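Paper gift bags for bakery stuff, do they hold up?

plonska_410
Everybody keeps telling me to skip the bakery box and put pastries straight into one of those printed New Year bags. I don't buy it. Grease goes through paper. Has anyone done this for longer than a walk to the car?
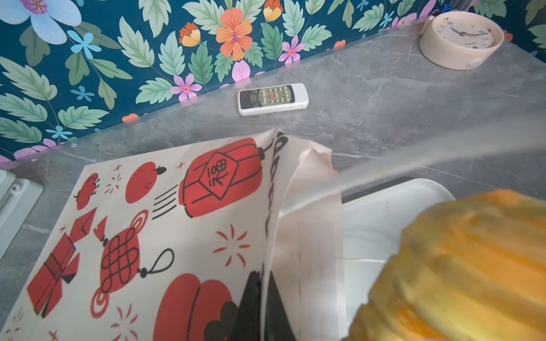
My aunt swears by them, but she also stores bread in the oven.

Desmond Holloway
Depends on the bag. The cheap ones I got in December gave up at the handle – the bottom was fine.

plonska_410
So the bottom is fine until it isn't. What did you have in there?

Desmond Holloway
2 buns and a jar of jam. Okay, the jam was a mistake.
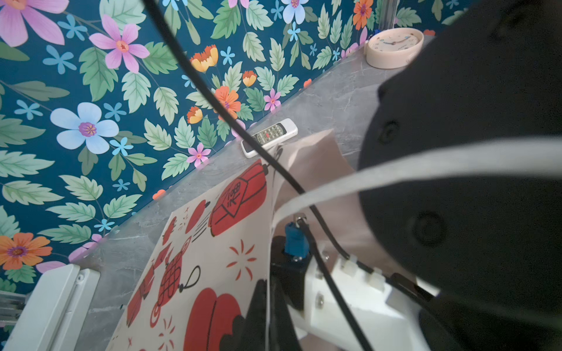

I'd still use one for anything light. You're making this harder than it is.

Benvinda A
Disagree with Desmond. A bag with lanterns on it is for giving, and people judge the grease spots. Line it with wax paper or get a box.

otska3121
Wax paper inside a paper bag inside what, another bag? Come on. 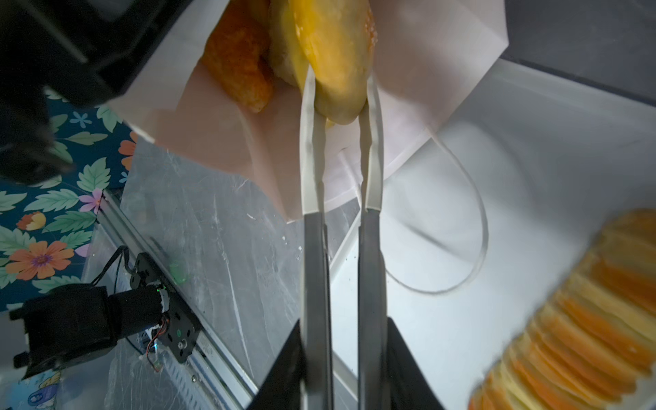 My worry is crumbs more than grease. A glazed bun is easy enough in a white paper bag with those twisted handles, but put something orange and crumbly right beside it and I'd expect bits stuck to the glaze. Wrap the crumbly one separately.

plonska_410
That I can believe. Still not sold on the handles, though. I'll carry it from underneath.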